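Speaker notes: Serving guests at home when the kitchen is small
Peter Michalík, Dretoscombe library evening, September

Slide 1. Title only. Say hello, wait for the back row to sit.

Slide 2. My flat on Erkham Street. The kitchen has one counter and it holds a kettle and a board. I've had people over most weekends for years. Tonight is about getting food and drinks out without standing in the doorway apologizing.

Slide 3. Drinks first. Pour before people arrive, water included. A 200 ml pour is plenty for the first round. Keep refills on the table so you can sit down.

Slide 4. What to cook. One pot, made the day before. My bean stew takes over 2 hours and needs no watching. Read out the short version of the recipe. Full version is on the handout, 288 words, both sides.

Slide 5. Bread and cold things. Cut bread late. Take cheese out before you shower. Mention the olives from Machala's shop and the fact that they close at 6.

Pause for questions. Someone always asks about dishwashers. I don't have one.

Slide 6. Setting the table. 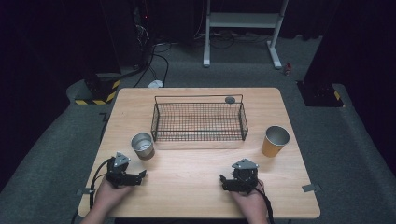
Reading time: 2 min

Metal cups don't break and they keep their looks. They don't have to match. A wire basket is good for bread with a cloth under it, and the handles make it easy to pass. Leave space between things, people need somewhere to put their elbows.

Slide 7. Clearing up. Stack, soak, go back to your guests. Wash in the morning.

Last slide. Handouts by the door. Next talk is Plandurero, on pickling. Return the clicker.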